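How to hand wash a woolly jumper without spoiling it
4 min read

I put off washing my knits for years, I'm sorry to say, and when I did get round to it I usually made a mess of things. My best cardigan came out of a warm wash fit for a teddy bear. These days I do the lot by hand in the kitchen sink, usually in October before the cold sets in, and I've grown rather fond of the job.

Start with the label. If it says dry clean only, leave it be. Otherwise fill the sink with cool water - cooler than you'd want for your own hands - and swish in a small capful of wool wash before the jumper goes anywhere near it. Turn the jumper inside out, push it gently under and leave it for 14 minutes or so while you have a cup of tea. No rubbing, please, however tempting that gravy spot may be!

Strong colours such as reds and deep pinks are best washed on their own the first few times, and the fluffier the knit, the less you should handle it. 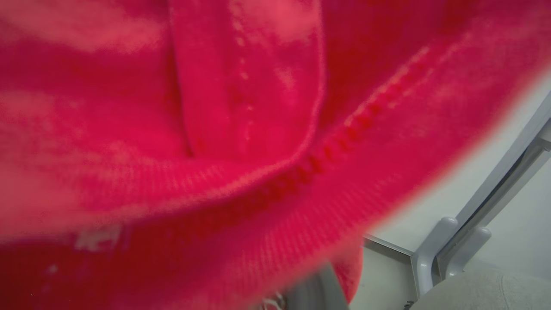

A reader in Nurkbridge wrote to say that she always adds a splash of white vinegar to the last rinse, and that it takes away the sheepy smell better than anything she has bought. I've tried it since and I'm a convert, though a tablespoon is plenty.

Rinse in water of the same coolness until the suds have gone. Lift the jumper out with both hands underneath so the sleeves don't drag, and press the water out against the side of the sink. Then lay it on a big towel, roll the whole thing up like a Swiss roll and kneel on it. Very satisfying, that bit.

Unroll, move it to a dry towel and pat it back into shape, away from radiators and sunny windows. Turn it over the next morning. A thick one can take a couple of days, so do be patient with it.

Contact us | © Marard Home Notes | Back to top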